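Setting the trip level on a noise-activated warning sign

Updated 29 Dec 2024

Quick one for anybody who's just had a noise warning sign put up and it's either on all day or never on. Both mean the trip level is wrong. Ours is a Muleck wall sign, yours might have the dial somewhere else but the steps are the same.

What you need
Sound level meter, calibrated. Not a phone app.
Small flat screwdriver
Step ladder
Ear defenders – you'll be standing in the noise
Pen and the log sheet

Before you touch the dial
Check where the mic is. If it's behind a pillar or right under an air vent, move it first or you'll be back up the ladder in a week. Ours was next to the compressor outlet in the Gallagher bay. Sign lit up every time the thing cycled, people stopped looking at it. 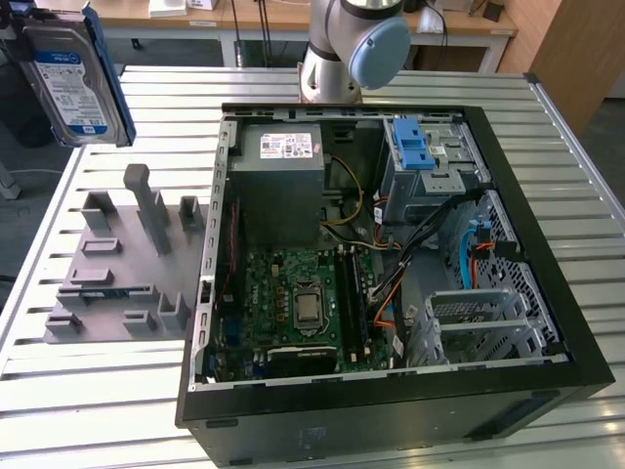
Keep the mic at head height if you can, and out in the open. Cable run under 50 metres or the signal drops off and the sign trips late.

Step 1. Get a background reading
Everything off that can be off. Stand beside the mic, meter at arm's length, slow response, A weighting. Write it down. Then do it again with the normal day-to-day gear running.

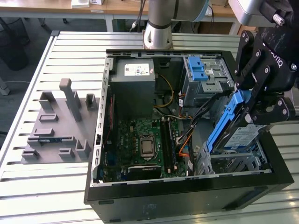

Tower on its side, panel off

Step 2. Get the loud reading
Run the noisiest machine on a real job, not idling. Let it go 6 minutes, take the average. Don't use the peak, a dropped spanner will throw it right out.

Step 3. Set the trip
Take the cover off the sign. The dial is marked LEVEL. Start at the top and come down slowly with the machine running untill the sign lights. Then back it up to whatever action level your site works to, going by the meter and not the numbers printed round the dial. Those are a guide at best.

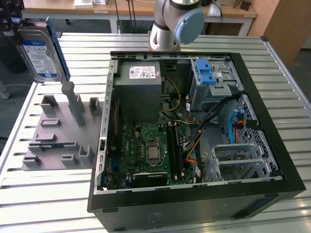
Inside of the case, power supply at upper left

Step 4. Set the hold time
Second dial, smaller. This is how long the sign stays lit after the noise stops. Too short and it flickers – very annoying in the corner of your eye. We run ours fairly long in the Plerkton shed as the saw stops and starts all day.

Step 5. Test it
Machine on, sign on. Machine off, wait for the hold, sign off. Do it three times. Walk to the far door and make sure you can read it from there, and check the colour hasn't washed out with the roller door up. 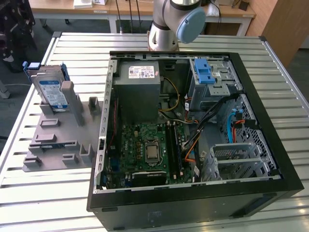 If it won't trip at all, check the mic plug is pushed right in. It feels home before it is. Then the fuse. After that it's probaly the mic itself, Bikum do a spare.

Log the readings, the dial positions and the date. Recheck every July, or whenever a machine gets moved or a new one comes in. Put the cover screws back in by hand first, the threads are soft.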